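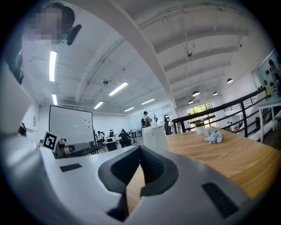
Theano reckons the tubes on the left side are the older ones and should go first, before anyone touches the middle. She may be right. I'd have started with the middle, mostly for selfish reasons as thats where I sit.

8/15/21. Ceiling day, or supposed to be. Plan was to sort out the lighting plan for the Drillesdale room, mark up which fittings stay and which move, then get on with real work by lunch. Did not happen.

What we've got up there: white ceiling, high, big beam running across on the diagonal from where I was looking, joists to the right of it in nice even rows. Cables in among the joists, thin dark ones. Pipes and conduit on the left. The fluorescents don't follow any of it. Some long, some short, one in the middle at an angle to everything else.

Old drawing (the January one, Su-bin's) has the fittings in straight rows. Don't use it. I've written OLD across the front in red and put it back in the folder, somebody will want the dimensions.

Measured bench height light levels with the Drulska meter. Jong-dae read out, I wrote. Lux:
by the window bench 181
far end, near the back wall 47
under the stair, 40 (!!)
Last one is no good for anything fiddly. Pilar has been doing her glueing there all summer with a clip lamp and never said a word. Moving her to the window bench tomorrow if she'll have it.

Meter drifts a bit in the first minute so let it settle. Took the 47 again after tea, same.

Cables. Need to know which are live before we go near the joists. Hae-won thinks at least one is the old phone line and could come out altogether. Thinks. Not good enough, asked for the circuit list from the landlord, still waitng. No ladders near that side till it's here pls.

Conduit on the left: leave alone. Would like to hang the new fittings off it, was told no twice, by two different people. Fine. Chain from the beam instead? Theano says the beam will take it, wants to see a fixing detail first. I owe her a sketch.

Fittings: Bae quoted for 4, delivery not included. Fotolell do a warmer one which Jong-dae likes and I don't, everything on the table goes the colour of weak tea. Matters for the paint samples. Ask both for one on loan and try them side by side over the wooden table, same samples, same time of day.

Also the table wants wiping down before anyone puts samples on it. And the wobble at the door end is back, folded card has gone again.

To do
- circuit list, chase
- sketch for Theano, chain + fixing
- loan fittings, Bae and Fotolell
- move Pilar
- new drawing, from scratch, NOT traced off the January one
- batteries for meter (9V, took the last)

Stopped at six, neck gone from looking up.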